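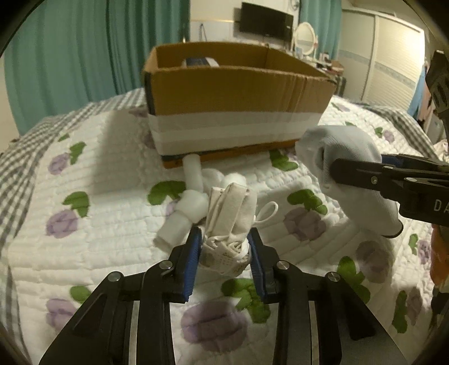
How do I stop a parallel two-finger gripper from dropping soft items?

Add compliant pads and limit the closing force by motor current instead of position. A fixed closing position fails on cloth because the thickness changes every time you pick it up.

Zawadi Urio
Details of my setup. It is a home build with two grippers, each driven by a Sketis servo through a four-bar linkage, and the control board is a Dinsa running stock firmware. The task is tidying small household things into an open cardboard box: socks, hair ties, tissue packets, that sort of item. Hard parts hold fine. Cloth slips out in the first second of the lift. The goal position is 800 counts and I tried going up to 3000 on the torque register with no change except a warm servo. Pads are ribbed and glued to the fingers. Is this a pad problem or a control problem?

Verkora
Control first. Set the servo to current mode, close until the current rises, hold for a moment, then lift. With position mode the servo reaches its target and stops pushing, and when the fabric settles you lose the grip. Start at 85 on the current limit and go up in small steps. If the limit is too high the linkage flexes and the pads stop being parallel, so the tips open while the base is still clamped.

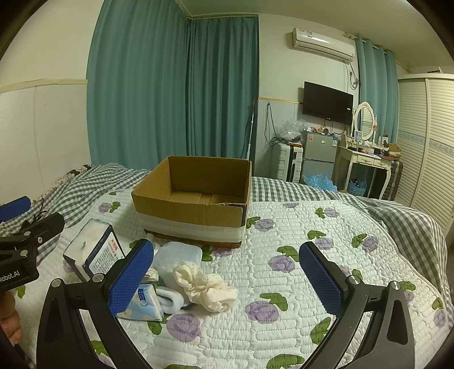
Check the parallelism too. Open the jaws fully, then close them slowly on a strip of paper and pull at the tip, the middle and the base. The drag should be the same at all three. If the tip is loose, look at the pivots. On my own build one pivot hole had worn oval and I had to bush it. Thread locker on the pivot screws is fine, but use the weak grade – you will be taking them out again.

Also log the current on every grasp. I have 734 grasps in a plain CSV file, and the bad ones on fabric have a dip right after contact.

avo
had the same thing, changed to softer pads and it went away. didn't touch the firmware. ribs should run across the pull direction, not along it

Zawadi Urio
Current mode at 85 holds a sock. Thin elastic still slips at the tips, so I will do the paper test on both grippers and check the pivots next.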